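# Pero Ledger Gateway

Pero connects a lender's loan origination system to a permissioned ledger. It is sold by Cleltine as a 2U rack appliance with the node software installed. Each unit runs one validating node, one signing module and one document store.

The gateway accepts loan records from the host system as flat files or over a REST interface. Each record is checked against the schema agreed by the ledger members, hashed, signed and submitted. Source documents (title deeds, valuations, warehouse receipts, insurance certificates) stay in the local store. Only the hash and a reference number are written to the ledger.

A record that fails the schema check goes to the exception queue with an error code. Records are not resubmitted automatically. The operator must correct the entry in the host system and release it again.

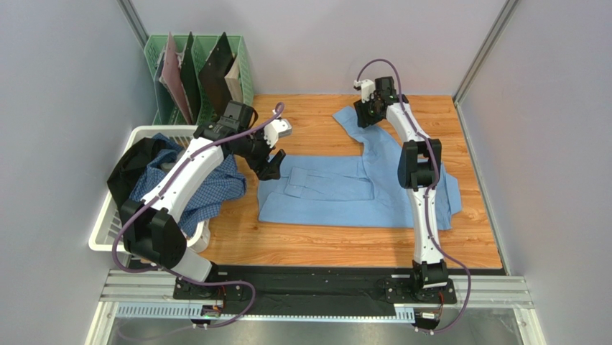
## Specifications

| Item | Value |
|---|---|
| Form factor | 2U, 19-inch rack |
| Power supplies | 2, hot-swappable |
| Network | 2 x 10 GbE, 1 x management port |
| Signing keys held | up to 1,066 |
| Document types in base schema | 13 |
| Signature schemes | ECDSA P-256, Ed25519 |
| Host interfaces | REST, SFTP, message queue |
| Clock source | NTP or external PPS |

Key capacity includes retired keys. A retired key is kept for verification and still takes a slot until it is exported to the archive.

## Collateral records

A collateral record links one asset to one or more loans. When a second lender on the same ledger submits a record with a matching asset identifier, both parties receive a conflict notice. The notice shows the identifier and the submission time. It does not show the loan amount or the borrower.

Matching works on the identifier as entered. Parcel numbers should be normalized before submission, and the Brouwer format pack does this for land and building registers. Equipment serial numbers are passed through unchanged.

Partial releases are supported from firmware dated 3/6/20. Units on older firmware will reject a partial release with code 19 and leave the full lien in place.

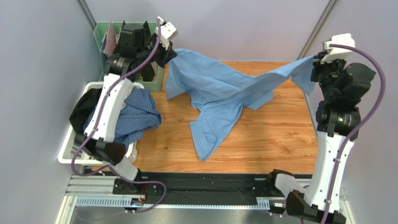
*Light blue button-up shirt held by two robot arms.*

## Installation

1. Mount the unit and connect both power supplies to separate feeds.
2. Connect the management port. The default address is printed on the label inside the front door.
3. Load the member certificate issued by the ledger operator.
4. Generate signing keys. Two key officers must be present with their cards.
5. Start the node and wait for the sync light to turn solid green. Do not submit records during sync.

The document store is encrypted with a key sealed to the chassis. Moving the drives to another unit requires the recovery card set.

## Ordering

- **Pero base unit:** appliance, rail kit, key officer cards
- **Brouwer format pack:** licensed per unit
- **Storkeo standby node:** read-only replica for a second site, same chassis, no signing module

Storkeo must run the same firmware release as the Pero unit it follows. Rail kits are not interchangeable with those shipped before February.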